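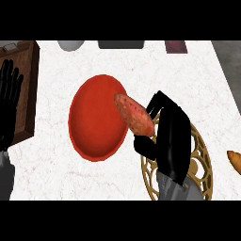
# Tresarum: anonymous marriage complaints from the Clillo boards

Last edited 26 Oct 2021 by Beverley Ellwood. Questions and corrections go to Lionel Lambert.

## What is in it

900 posts in which somebody complains about a husband, a wife or an in-law. All of them were put up without a name on the Clillo advice boards and later picked up by at least one gossip site. Each record has the original post, the pickup if we could still load it, and our labels.

I would like people to read the next section before they download anything, though I doubt many will.

## Are the stories true?

We don't know, and neither do the sites that ran them. I have seen this set described as "real accounts of infidelity." Please don't call it that. We have the text of the posts. We never spoke to a poster, and we have no way to tell a wronged wife from a bored student with a free evening.

Some things that made me doubt more as I went along:

- The secret always comes out because someone gets home early. I have been married a long time and have come home early plenty, to nothing.
- The same mother-in-law, down to the stolen casserole dish, shows up under different accounts in different states.
- Posters who say they are shaking too hard to type write clean paragraphs and come back with an update on schedule.
- Pickups add details the post never had. A "coworker" turns into a "much younger coworker" and I can't find where that came from.

Eduardo Macapagal thinks I'm too hard on them and that people in trouble do tell stories in worn-out ways. He may be right. The labels don't settle it.

## Files

| File | Contents |
|---|---|
| `posts.csv` | original text, board, thread title |
| `pickups.csv` | headline and body as reprinted |
| `labels.csv` | our labels, one row per labeler per post |
| `pairs.csv` | matches posts to pickups |

Join on `post_id`. Don't join on title. Titles repeat ("Am I wrong here" is very popular) and you'll get garbage.

## Labels

Every post was read by 3 people: Wayne Dobson, Benjie Sison and me. We didn't see one another's answers until the end.

- `complaint`: cheating, money, in-laws, chores, lying, other
- `teller`: wife, husband, relative, unclear
- `ending`: stayed, left, undecided, not stated
- `headline_fair`: yes, no, can't tell

`complaint` is decent. `ending` is mostly fine once you accept how often it's "not stated." I wouldn't lean on `headline_fair` at all. Wayne marked a headline unfair if it added a fact, Benjie if it changed the blame, and I kept changing my mind. We left the disagreements in. If you want a single answer you'll have to pick a rule, and please say which one you picked.

There is no `believable` column. We tried one and dropped it after 2 rounds; it was measuring our moods.

## Known problems

- 11 pickups are cut short where the site put the rest behind a signup page. They have `partial = 1`.
- Posts from the Oakley board run longer and angrier than the others. I suspect that's the moderator's taste and says nothing about marriages.
- Everything here was chosen by a gossip editor first. Quiet, boring complaints didn't get picked up, so they aren't here.
- `teller` is whatever the post claims.
- Deleted posts were taken out in October. Old copies of the set still have them. Please throw those away.

## Don't use it for

Divorce rates, cheating rates, or anything else ending in "rates." The Morneck newsletter took an early version and printed a piece on which month husbands stray. What they had was the month in which editors were short of copy. Lionel wrote to them and got a thank-you note back, with no correction.

Also don't try to work out who the posters are. If even a few of these are true, that's somebody's kitchen table argument.

## Changes

- Fixed broken apostrophes in `pickups.csv`
- Removed deleted posts
- Renamed `truth` to `headline_fair`, which should have been done at the start

## To do

- Benjie to recheck the in-law duplicates
- Decide what to do about updates posted from a second account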